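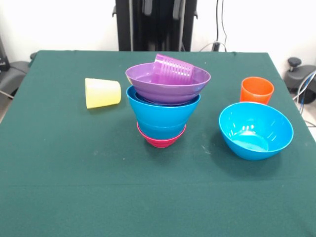

Plastic cups and bowls on a green cloth. Plastic is the hardest material for a countertop dishwasher to dry.

Rovach Countertop Dishwasher: Review

The Rovach is a portable dishwasher for kitchens without the plumbing or floor space for a built-in unit. It takes water from a faucet adapter or from an internal tank filled by hand, and it drains through a corrugated hose into the sink. I bought mine in June from Jaramillo at full price, and it replaced a Trutis that had developed a leak at the door seal. The Trutis was in the same kitchen for several years, so most of the comparisons below are against it. I have also used a Lasetti in a rental apartment and will refer to it where the difference matters.

Installation

The unit ships with the inlet hose, the drain hose, a faucet adapter with two washers, a filling jug, and a rinse aid funnel. The adapter threads are brass. Mine sealed on the first attempt with the thinner of the two washers and wept slightly with the thicker one. The manual does not say which washer goes with which faucet type.

Clearance is specified behind the cabinet but not above it. The steam vent is at the top of the door and discharges forward and up, so any cabinet directly overhead will collect condensation at the end of the drying phase. I moved the machine forward on the counter until the vent cleared the cabinet edge. The feet adjust, but only the front pair, and the adjustment range is small. On a counter that slopes side to side you will need a shim.

The drain hose should not be raised above the level of the door hinge. The Lasetti tolerated a high loop in the hose. The Rovach pump is weaker, and with a high loop it left water in the sump and stopped with a drain error.

Racks

There is one main rack and a removable cutlery basket. The fixed tines on the left side are spaced for dinner plates with a shallow rim. The fold-down tines on the right take bowls, although the spacing was evidently chosen for narrow, steep-sided ones. Wide bowls overlap, and the inner surface of the rear one is shielded from the spray. The cup shelf is a wire ledge above the right side. It folds up and latches, and the latch is a plain plastic hook that I expect to be the first part to fail.

The Trutis had a better rack. Its tines were angled toward the spray arm and its cup shelf could be set at two heights. The Rovach has a better coating on the wire. I have found no exposed metal so far, where the Trutis had started to rust at the tine tips well before the seal went.

Light items move. The lower spray arm produces enough pressure to flip a small plastic bowl, and once flipped it fills with dirty water and stays full until the end of the cycle. A mesh cover sold for baby bottle parts, laid over the top and tucked under the rack wire, stops this. The manufacturer should include one.
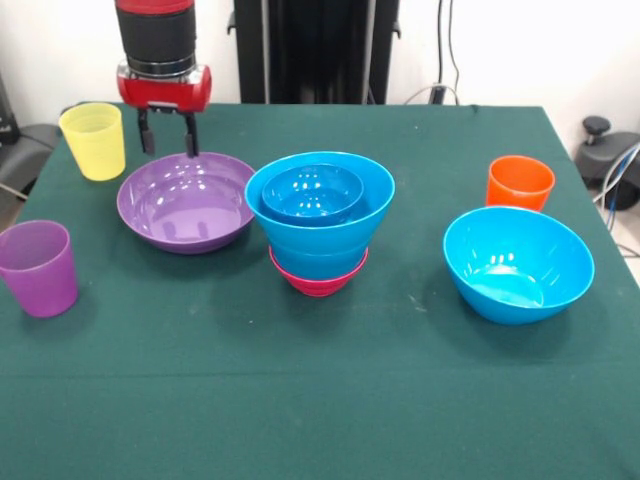
Nesma El Fassi wrote after the first version of this review to say that the flipping can be prevented without a cover. Her method is to fold the right-hand tines flat, lean each plastic bowl against its neighbor with the opening toward the center of the machine, and put one heavy ceramic mug at the end of the row as a stop. She added that the cutlery basket can do the same job as the mug if it is moved from the front to the side.

I tried both. The mug method works on the normal cycle and fails on the intensive one. The basket method works on both, at the cost of the space where a saucepan would go. I now use the basket when the load is mostly plastic and the mesh cover the rest of the time.

Cycles and temperature

The controls offer rapid, eco, normal, intensive, glass, and rinse only. A delay start is available on all of them except rapid. The selected cycle is remembered after power off, but the delay setting is cleared.

I measured the final rinse with a waterproof logging thermometer clipped to the center of the rack. The normal cycle peaked at 145 degrees Fahrenheit and held close to that for several minutes. Intensive ran hotter, as expected. Eco never reached the normal cycle's peak, and dried egg was still on the fork tines when it finished. Rapid is adequate for glasses and lightly used plates, and for nothing that has been left overnight.

The eco cycle takes 200 minutes. That is long for a machine of this capacity, and the display makes it harder to live with by showing only whole hours until the last one. The saving in electricity comes from the lower temperature and the long soak, so the duration is explainable. I still use normal for nearly everything.

Cleaning results on ceramic and glass were good when the tank was filled from the faucet. With the jug, results depended on how warm the water was at the start. The heater brings it up to temperature either way, but the prewash runs unheated, and cold prewash water does little to grease. Fill the jug with hot water if grease is the problem.

Drying

Drying is by residual heat, followed by a fan. The fan runs for 13 minutes on normal and longer on intensive, and it can be extended from the panel. Glass and ceramic come out dry if the door is left closed until the fan stops.

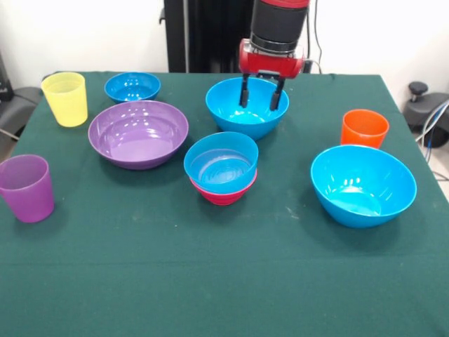

Plastic is a separate case. It has low thermal mass and gives up its heat quickly, so there is little left to evaporate the film of water on the surface. The water also beads on plastic where it would sheet on glass, and beads take longer to dry. Every machine that relies on residual heat has this limitation. The question is how much the fan makes up for it.

On the Rovach it makes up for some of it. Cups on the upper shelf are dry on the outside and damp in the recess of the base. Bowls in the fold-down tines retain droplets on the lower half. The Lasetti has no fan and was worse on both counts. The Trutis opened its door automatically at the end of the cycle and was better than either, because the humid air could leave the cabinet. I miss that feature more than any other.

Rinse aid helps. The dispenser has five settings and ships on the lowest. With soft water I run it on the middle setting. On the highest I could see streaks on clear glasses and smell the product on plastic lids. Changing the setting requires holding two buttons during power up, and the sequence is printed only on the last page of the manual.

If the plastic has to go straight back in a cupboard, tilt the rack when the cycle ends, let the recesses drain, then run the extended fan with the door open by a finger's width. The interlock permits this, although the manual does not mention it.

Staining is unrelated to drying but comes up often. Tomato and turmeric will color pale plastic at rinse temperature regardless of the machine. Rinse those items cold before loading. No cycle on the Rovach removed an existing stain, and I did not expect one to.

Noise

The wash phase is a steady low rush and is easy to ignore from the next room. The drain pump is louder and has a rattle at the end of each drain when it begins to take in air. The end-of-cycle tone repeats until the door is opened and can be turned off. The fan is quieter than the refrigerator.

Maintenance

The filter is a two-part assembly, a coarse cylinder inside a fine mesh cup. It lifts out with a quarter turn. I clean it weekly. The fine mesh holds on to rice and coffee grounds, and a soft brush clears it faster than running water. The spray arm unscrews by hand, and its nozzles are large enough that I have had only one blockage, from a fragment of a paper label.

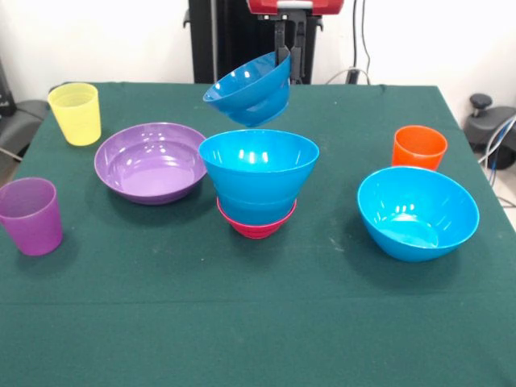 The door seal is a single molded piece with a visible joint at the bottom center. On the Trutis the leak began at the equivalent joint, where detergent residue had built up in the fold. I wipe this area on the Rovach after any load that used powder. Tablets leave less residue, but a full tablet is too much detergent for a machine this small, and half a tablet crumbles in the dispenser. Gel has been the best compromise.

Descaling is prompted by an indicator that counts cycles and takes no account of water hardness. With soft water it can be put off. With hard water I would go ahead of it.

Parts are available. Jaramillo stocks the filter, the cutlery basket, and the inlet washers, and was able to order the cup shelf latch. The spray arm was listed but on back order when I asked.

Verdict

The Rovach cleans well on normal and intensive, has a durable rack coating, and is simple to maintain. Its rack geometry is poor for wide bowls, its eco cycle is slow and weak on dried food, and its drying of plastic is only fair. For a household that eats mainly off ceramic, I recommend it over the Lasetti. For one with small children and a cupboard full of plastic, look for a repairable Trutis first, and check the bottom of the door seal before paying for it.

Rating: 3.5 out of 5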